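Etham Clothing Library - progress report to the Aguiar Fund
Second report, covering autumn and winter to end of August

Sorry this is a few days over. Flu went through the shop and then the roof, see below.

Where we're at, short version

Library open four days a week as promised. 340 members, up from 212 at the last report. Target for the full grant period was 300 so we're past that early. Workwear rack is carrying most of the growth. Kids' school uniforms second. Formal wear slow except for the fortnight before the Year 12 dinner when we basically ran out of everything over a size 14.

Loans since opening: 1084. That's items not visits. The two get mixed up in our first report (page 3, the table), apologies, the corrected table is in the spreadsheet sent with this one.

What the money went on

Racking and hangers - done, under budget. The Vitik racks turned up with the wrong feet and had to go back, which cost us two weeks but no money. Second lot fine.

Washing machine and dryer - done. Machine is commercial grade, secondhand, came with a 12 month warranty from the dealer. Dryer is new. Power use higher than we guessed. First quarter bill was a shock and we've moved most of the drying to the line out the back when the weather lets us, which in July it did not.

Mending bench - done. Two sewing machines, one overlocker, good lamp. Overlocker was not in the original budget, paid for out of the racking underspend. Checked with Mirela Andrade at your end by phone first and she was fine with it, putting it here so it's in writing.

Software - partly done. We're on Sunovus for the loans. Does the borrowing and returning side well enough. Does not do reservations the way we were told it would, so reservations are in an exercise book by the till. It works. Would still like it fixed. Have asked twice.

Signage - not done. Quote came in at nearly double. Trying the TAFE sign writing class instead, they start back in spring.

Roof

Leak over the back room on a Tuesday night in the big storm. Lost 26 items, mostly winter coats that were packed away waiting for the cold, so bad timing too. Landlord has patched it and says a proper repair is coming. Insurance excess is more than the coats were worth on paper so no claim. Donations have since covered maybe half. We've put everything up on pallets and nothing gets stored under that corner now.

Coats are the one thing we'd ask people to think of us for. Adult sizes especially.

Workwear rack

This was the bit the fund was most interested in so a bit more detail.

Idea was people starting a job or going to an interview could borrow what they needed for up to eight weeks, by which time they'd have had a pay or two. Black pants, plain tops, hi-vis, steel caps. What we've learnt:

Eight weeks is too short for casuals. First pays are small and patchy. We've gone to twelve with no questions and late returns have dropped.

Boots go out and don't come back. Fair enough, they mould to your feet and nobody else wants them after. We now count boots as given, not lent. Changes the numbers a little, noted in the spreadsheet.

Hospitality wants black on black. We could lend twice the black we have. It fades in the wash too, so a top gets perhaps 15 loans before it looks tired and a manager sends someone home over it. We've started re-dyeing in batches. First batch patchy, second batch good, third batch very good. Cold rinse until clear, salt in the wash after, dry inside out. Cuffs and collars take dye differently from the body if there's any poly in the rib so we check the label before anything goes in the pot.

Referrals are coming from the job agency, the high school, and the women's service. Also a fair few from the bakery, word of mouth, which wasn't in anyones plan. 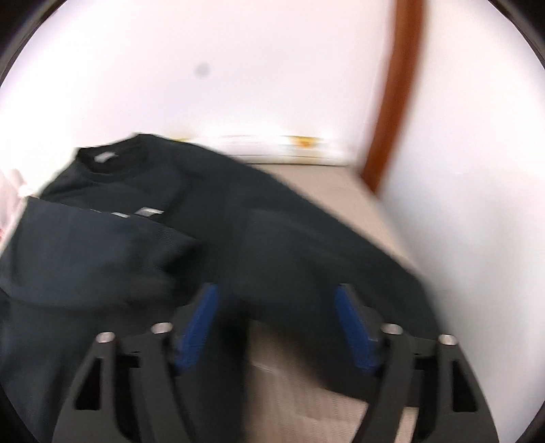
Rosine Lemaire
Coordinator, Etham Clothing Library

Mending nights

Every second week, 6 till 8.30. Free, bring your own thing or work on ours. Average turnout is nine. We said twelve in the application. Winter knocked it around and the bus finishes at 8 which we should have thought of. Moving it to 5.30 from September and will report on wether that helps.

People mostly want to learn zips, hems and darning. Nobody has taken up the patternmaking session so we've dropped it and would like to put that tutor money ($600) into two extra darning workshops. Please let me know if that needs a formal variation.

Budget

2000 dollars left of the equipment line, all of it committed to the signage and a second steamer. Wages line on track. Consumables (detergent, dye, thread, tags) running over and will finish the year over, I'd say by a few hundred. Most of that is detergent. We've gone to bulk drums.

Power as above.

Full figures in the spreadsheet, second tab. Ignore the third tab, it's my working.

Problems

- Storage. Always storage. Out of season stuff has nowhere good to go now the back corner is out.
- Too many donations of the wrong thing. We've got a one page list up at the drop-off and it's helped a bit. Still getting curtains.
- Me being the only paid person. When I was off sick we closed for three days. Looking for someone to be paid casual on call, would need a small amount moved across from the tutor line or new money. Happy to talk about it.
- Sunovus reservations, see above.

Next six months

Summer changeover. School uniform push in January, which last year started too late. Get the sign up. Sort out the on-call person. Re-dye a fourth batch before the cafes start hiring for the holidays. Talk to the landlord again about the roof, in writing this time.

Next report due to you at the end of February. If you want to come and see the place, mornings are quieter, and ring first as the parking is terrible on market days.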